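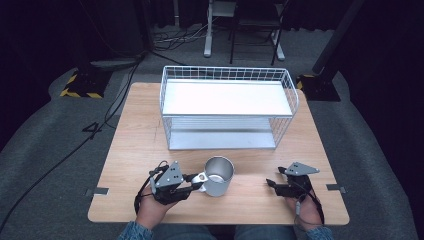
Page 2 of 26

Search the help pages
All topics
Go

Is "descaling" my kettle with a special product worth it, or is this a racket?

Posted by Gerardo Pascual in Kitchen and Water

We moved to a hard water town in June and the kettle already has a crust in the bottom like the inside of a cave. The store sells sachets for it, a four-pack, and the man at the register also tried to sell me a filter jug, a magnetic collar that clips on the pipe under the sink, and a "conditioner" cartridge that has to be changed every so often for as long as I live. I bought none of it. I have been sold things before.

What I'd like to know is this. Does the scale do any harm, or does it just look bad? Is there any difference between the sachets and plain vinegar? And does the magnet thing do anything at all? My neighbor swears by his, but he also swears by a copper bracelet, so I'm not taking that as evidence.

The kettle is a Bromholm, the plain kind with the element hidden under a flat plate. The booklet says to use "only approved Bromholm descaler," and I note that Bromholm sells it. The water company's letter says our hardness is more than 200 in whatever units they use. I have no idea if that's bad or only medium. My tea has a film on it. My wife says she can't taste it and I say I can.

Please, no links to stores.

Montserrat Lozano

The units are almost certainly milligrams per liter as calcium carbonate, and over 200 counts as very hard on most of the charts I've seen. So your crust is normal for where you live. You haven't got a bad kettle.

Harm to you: I wouldn't lose sleep. It's mostly calcium carbonate, and the same calcium was in the water when you poured it. Harm to the kettle: some. A thick layer slows down how fast heat gets into the water, and on a hidden-element kettle it can make the base run hotter than it should and trip the cutoff early. If yours has begun clicking off before it boils, that's the first thing I'd look at. People quote big percentages for wasted electricity. I have never found one of those figures that didn't trace back to somebody selling softeners, and a thin layer in a kettle is a long way from a boiler pipe clogged solid.

Sachets against vinegar: turn the box over and read it. The ones I've bought were citric acid, sometimes with a bit of something else mixed in. You can get citric acid as a powder in the canning aisle for a good deal less. Vinegar works too, it's just slower and the kitchen smells like a pickle jar.

What I do:

Unplug the kettle, fill it halfway, boil it, and switch it off.
Add two tablespoons of citric acid, slowly. It fizzes up and it can spit.
Leave it for 20 to 30 minutes.
Pour it out, rinse, boil a full kettle of clean water, and throw that away too.

Sorry, plug it back in before you boil it, obviously. I meant unplug it before the powder goes in.

With vinegar I go half and half with cold water, bring it just to warm, and leave it for an hour. Don't boil vinegar in a closed kitchen unless you want to be asked about it. And never put either one anywhere near bleach.

As for "only approved descaler," I'd check what the warranty really says, since the booklet and the warranty card don't always match. On mine the booklet was full of stern language and the card didn't mention descaler at all. Yours may be different. If there's bare aluminum anywhere inside, go easy with any acid and don't leave it overnight.

Adoración Segura

Get the magnet! We have had a Widari clip on our pipe for two years and the kettle is so much better, the shower head too. It changes the shape of the calcium so it can't stick. The man who put it in showed us a chart with before and after and it was very convincing. It was 869 with fitting but you save that on soap alone. I don't know why people are so negative about these. Also drink the scale, it's good for your bones.

Reiko Oshima

I have to disagree about the magnet, and I say that as someone who owned one.

A clip on the outside of a pipe takes nothing out of the water. The claim is that it alters how the crystals form, so they stay loose. There are studies that report some effect and studies that report none, and the ones I could follow mostly used water going around and around a loop in a lab, which isn't my kitchen. When I asked the seller what would count as the thing failing, he said hard water areas vary and some homes need a second unit. I took that to mean it couldn't fail.

So I did a small test. It's not science, but it was more than I got from the chart. I had two saucepans, same size, same store. Before the clip went on I filled one bucket from the kitchen tap. After it had been on for a month I filled another. Same amount of water in each pan, boiled dry on a low burner with me standing there. The white ring looked the same in both. My husband couldn't tell which was which and neither could I once he'd moved them. You could say I boiled it too hard, or that the bucket sat too long, and I'd accept that. But I'd want somebody charging 869 to have done a better job than me with two saucepans, and if they have, they never showed it to me.

Adoración, I don't doubt your kettle is better. Did you start cleaning it more often after you got the clip? I did. I was so keen to see whether it worked that I wiped the thing out every few days, and it looked wonderful.

On the filter jug, that one does something. The common cartridges do lower hardness, and the film on your tea should mostly go. But the cartridge wears out sooner in water like yours than it says on the box, and the little reminder light on our jug was only a timer. It had no idea what had gone through it. We were getting film again at 24 days, well before the light came on. If you like the taste, buy the jug for the taste. I wouldn't expect it to pay for itself in kettles.

For the film alone, try a squeeze of lemon in the cup first. It costs nothing if you already have a lemon, and it settles the argument with your wife, because you can have someone pour you one cup with and one without and see if you really can tell.

Montserrat's method is what I use now, except I use less powder, one tablespoon, and do it more often.

Gerardo Pascual

Thank you all. Read the back of the sachets in the store this morning: citric acid, and nothing else listed. Bought a bag of the powder. One tablespoon got most of it, a second go got the rest, and there's a gray mark left on the plate that I think is just the plate. The warranty card says nothing about descaler either.

Did the two-cup test with the lemon. I'd rather not discuss the result.

Marked as solved by the poster. Replies are still open.

Related in Kitchen and Water
White flakes in ice cubes, are they safe?
Berkov dishwasher says "add salt" but it's full
Does letting tap water stand overnight do anything?
Shower door haze that won't come off with vinegar
Testing strips give me three different numbers
Coffee maker descale light stays on after descaling
Is bottled water for the iron a waste of money?

Contact us | Posting rules | Copyright the site and its posters | Back to top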